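Vindwood opens spare-room storage range, baskets first

Vindwood has added 486 lines of home storage to its shop this January, with woven baskets leading the launch. Shelf boxes and drawer trays from Trillis and Nultasix follow next month.

The baskets are aimed at small bathrooms and landings – anywhere the towels pile up. Open weave sides, so air gets round whatever is put away. Handle cutouts in the sides. Dark brown or natural, 2 sizes, both made to sit on a Fröhlich shelf unit without overhang.

"People were asking us for somewhere to put soft things," said Urmas Ots, who runs the storage side at Vindwood. "Towels, face cloths, the odd teddy. They don't want a lid. They want to drop it in and shut the door."

The first 100 orders get free delivery, mainland only. Larger orders by arangement with the shop. Baskets can be returned unused within the usual period, labels on please.

Care: wipe with a barely damp cloth, dry away from radiators. Not for outdoor use. Lining bags are sold seperately and go in a normal wash.

Samples for press on request – say which size and colour, and leave a daytime phone number for the courier.

ENDS
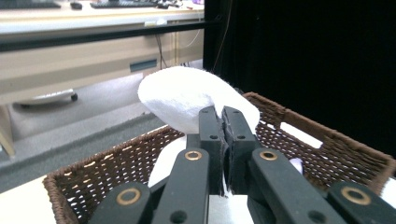 Brown wicker basket with handle cutout, with a soft white item inside.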